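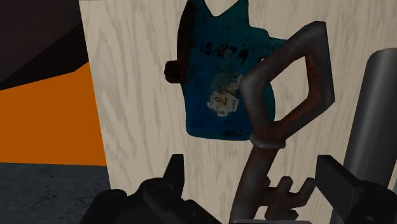

**Hand soap news from Pollix: the oat bar is back, with a changed recipe**

Dear readers,

Many of you wrote to us in the autumn to ask where the oat and calendula bar went. We stopped making it because our supplier of calendula oil closed, and the oil we tried after that had a smell of wet hay. Ladan Abbasi, who makes all our bars in the Trostamdale workshop, did not want to sell it like that, and I agreed with her. Now we have a new oil and the bar is in the shop again from 17/01/2026.

The recipe is a little different from the one you know, so please read this before you order.

**What has changed**

- The olive oil part is now bigger and the coconut oil part is smaller. The foam is lower and more creamy. If you like a lot of bubbles, the salt bar will suit you better.
- The oats are ground finer. Several customers told us that the old bar was scratchy near the end, when it became thin.
- There is no perfume in it anymore. The old bar had a small amount of lavender. The new one smells only of soap and, very lightly, of oats.
- The weight is 97 grams after curing. The price stays the same.

The color is also more yellow than before. This comes from the new oil, and it will be not exactly the same in every batch.

**How long it cures**

Each batch rests for 34 days on the racks before we wrap it. We tried to sell a younger bar once, two years ago, and it melted in the dish in one week. Elif Naz Avcı still has the letters from that time in a folder, and she reads them to us when somebody is in a hurry.

At home, please keep the bar on a dish with holes or on a small rack, away from the stream of the shower. A bar that stands in water becomes soft on the bottom, and the best recipe cannot help with this. If you buy more than one, leave the others in their paper in a dry cupboard. Do not put them in a plastic box with a lid.

**For sensitive skin**

We get this question every month, so I write it again. Our soaps are cosmetic products and they do not treat any skin illness. The new bar has no perfume, but it contains oats and calendula, and some people react to plants of the daisy family. Try it first on the inside of the arm and wait one day. If you use a cream from your doctor, ask the doctor before you change your soap.

In winter it is also good to wash with water that is only warm, and to put cream on the hands while they are still a little damp. I use the Jillberg balm for this, in the small tin. It is quite firm when the room is cold, so I hold the tin in my hand for a minute first.

**Orders and pick-up**

The first batch is small. Each customer can order up to 5 bars until the second batch is ready in the last days of January. Shops that have an account with us should write to Güven Uçar, and he will tell you your quantity. Noeline Sheehan asked if the half-size guest bars will come back too. Yes, but later in the year, when we have the new molds.

Pick-up in Trostamdale is at the side door, 22 Erdem Lane. Please ring the bell and wait a moment, we are often in the back with gloves on. You can bring your clean empty balm tins at the same time and we will take them for refilling.

With warm greetings,
Ekrem Gezer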